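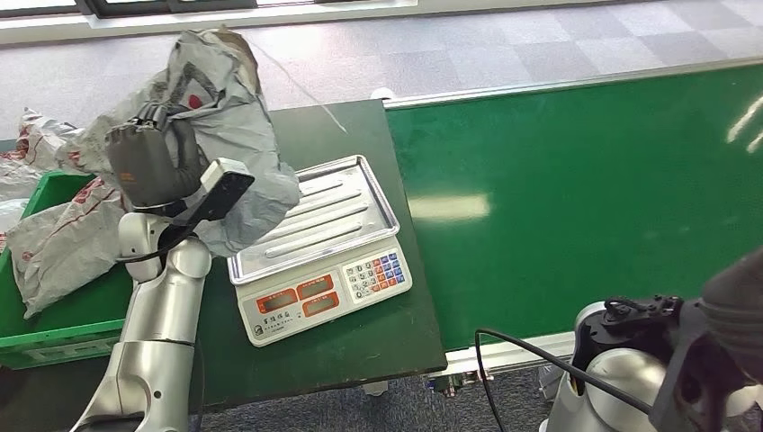 My daughter starts at a new middle school after the break and I'm trying to work out how homeroom advisors are supposed to fit in, so bear with me, this may get long! At her old school, Brovine, she had one classroom teacher who knew everything about her, right down to which days she'd be tired from swim practice. At the new one there's an advisor who sees the kids for fifteen minutes in the morning, and then six different subject teachers. We've had a very nice welcome packet, but it doesn't say who I should write to if she's having a hard time with friends or just seems down. I have a folder of notes from her last teacher (what helps her settle, the reading support she had, that sort of thing) and I'd been planning to send it over in a gray plastic mailer like the one in the picture. Now I'm wondering if that's too much. Do advisors want all that from a parent, or will I be that mom before she's even had her first day?
Posted by Sofia Lazaridis

3 replies

Flura
Welcome, and please don't worry about being that mom, we have all been her at some point! I was a sixth grade advisor for years before I moved to the library, and I loved hearing from families early. I would say send something, but make it short to begin with. One page is lovely. Tell them what she enjoys, what tends to upset her, and what a bad day looks like from the outside, because some children go quiet and others get silly, and it can take us until Halloween to figure out which is which. Keep the folder at home and mention that you have it. If there was a formal plan for the reading support, that part should go to the counseling office as well as the advisor, and I'd ask them to confirm they received it, as records from the old school can be slow to arrive.
For friendship troubles, write to the advisor first. They can ask the subject teachers what they're seeing at lunch and in group work, and they'll bring in the counselor if it needs more than that. My own group was 33 kids one year (never again, I hope) and I still managed to answer every parent, though sometimes it was at nine at night with a cup of tea.

Shehu
Email the advisor. Ours never opens paper mail.

Gerkia
Every school does this a little differently, so I'd call the front office and ask who her "first contact" is. At my son's school it turned out to be the grade dean, and I'd been writing to the wrong person until October! Also ask if there's a meet-the-advisor evening. Ours was 40 minutes and mostly about lockers, but I did get to say hello and put a face to the name, and my son was much happier walking in the next morning knowing I'd met her. Hope your girl has a good start, and do come back and let us know how she gets on.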